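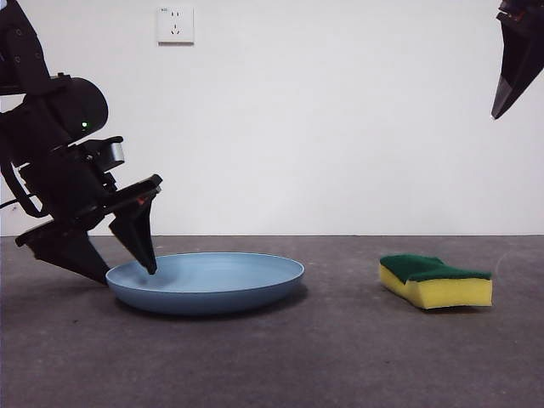

One reader at Hotetberg wrote in before breakfast to say a washing-up sponge should never see a second week, and she had the bin bag to prove it. Plenty more letters since. The Nandeck kitchen notes last November asked people how they do their plates, and it has not gone quiet.

So, the news. The shared kitchen at Ezeani House is changing its washing-up rules. New ones start July 14, 2021, pinned up by the sink and pushed under doors on all floors.

Main points. Plates to be scraped, wiped and rinsed by whoever ate off them, same evening. No soaking overnight. No stacking in the bowl "for later". Sponges go in the rack to dry, yellow side or green side up, no one minds which, but not left flat in the water. New sponge every Wednesday, old one goes down to the bike shed for muddy jobs.

Green side is for pans only. This is the bit causing bother. A good many of the coloured plates have gone dull in the middle and the house blames scrubbing with the rough face. Blue ones show it worst, says the notice. Several tenants disagree, one saying hers went dull from the dishwasher in her last flat and never met a scourer in its life.

Fullitz, the hardware shop on the corner, is doing a pack of 5 sponges for the house at a reduced price, ask at the till. Washing-up brushes as well, for those who can't stand sponges at all. Quite a few of those it seems. A brush dries quicker and lasts longer, they say, but is hopeless on egg. The shop has almost sold out of the short-handled kind, more due in at the end of the week.

Anyone with plates to spare, shallow ones especially, can leave them on the shelf by the back stairs. The house is short of them after the spring. Deep bowls not needed, there are far too many bowls. Chipped ones please take to the tip yourself.

The drying racks stay where they are. A request for a second rack was turned down on space grounds, thought it may come up again once the fridge is moved. Tea towels are washed at 60 and should go in the basket, not back on the hook damp.

Kitchen shut for 30 minutes on the first morning while the worktops get cleared and wiped down. Kettle will be in the hall.

Comments on the rules to the house office, extension 3623, or a note through the door. The office is shut at lunchtime. Lost lids are still in the box under the sink and will be thrown out if not claimed, there is a very nice glass one that must belong to sombody.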